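4 Placement and First Start

Read this section before connecting the Drastness 48 compact refrigerator to power. It applies to the countertop version with the glass door. For the built-under version, see section 5.

4.1 Choosing a location

1. Select a level surface that can carry the loaded weight of the appliance. A solid table or counter is suitable. Do not use a rolling cart.
2. Keep the appliance out of direct sun and away from ovens, radiators, and dishwashers.
3. Leave 2 inches of free space behind the rear panel and on both sides. Do not push the rear panel against a curtain.
4. Check that the door can swing fully open without striking a wall, a lamp, or a neighboring appliance. The open door may extend past the edge of the table.
5. Route the power cord so that it does not hang across a walkway.

Note: The rating label shows the model code and the serial number. Copy both to the inside cover of this manual before the appliance is put in its final position.

4.2 Unpacking and resting

1. Cut the straps and lift the carton straight up. Do not lift the appliance by the door or by the door frame.
2. Remove the tape from the door and the foam blocks from the interior.
3. Set the appliance upright in its final location.
4. Let it stand for two hours before connecting power. If it was shipped or stored on its side, let it stand overnight.
5. Wipe the interior with lukewarm water and a small amount of dish soap. Dry with a soft cloth.

CAUTION: Do not use abrasive pads, solvent, or glass cleaner containing ammonia on the door.
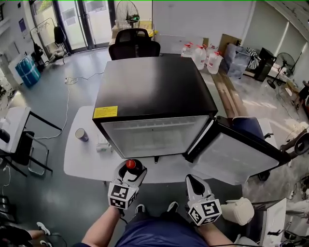 Page last changed: April, revision 749 (L. Cloutier)

4.3 Leveling

1. Place a spirit level on top of the appliance, first from side to side, then from front to back.
2. Turn the front feet to adjust the height. Clockwise lowers the corner, counterclockwise raises it.
3. Adjust until the front sits very slightly higher than the back. The door should then close by itself from a half-open position.
4. Open and close the door several times. If it rubs on the frame, repeat steps 1 to 3.

CAUTION: Empty the appliance before turning the feet. Never tilt it with bottles inside.

4.4 First start

1. Connect the plug to a grounded wall outlet. Do not use a power strip or an extension cord.
2. Turn the control to position 3. The compressor starts after a short delay.
3. Close the door and leave the appliance empty for four hours.
4. Place a thermometer in a glass of water on the middle shelf. Read it the next morning.
5. If the reading is above 40 °F, move the control up one position and check again after another night.

Note: Clicking and a low gurgling sound are normal during operation. A steady rattle usually means that the appliance is not level or is touching the wall.

4.5 Restarting after a power loss

Wait five minutes before reconnecting the plug. The compressor may not start if power returns too soon. If it does not start within 300 seconds of reconnection, unplug the appliance and go to section 9, Troubleshooting.

Replacement feet and shelf clips are listed in the Grekanstead parts sheet under group F. Door gaskets are ordered separately through Fastley; state the model code and the hinge side.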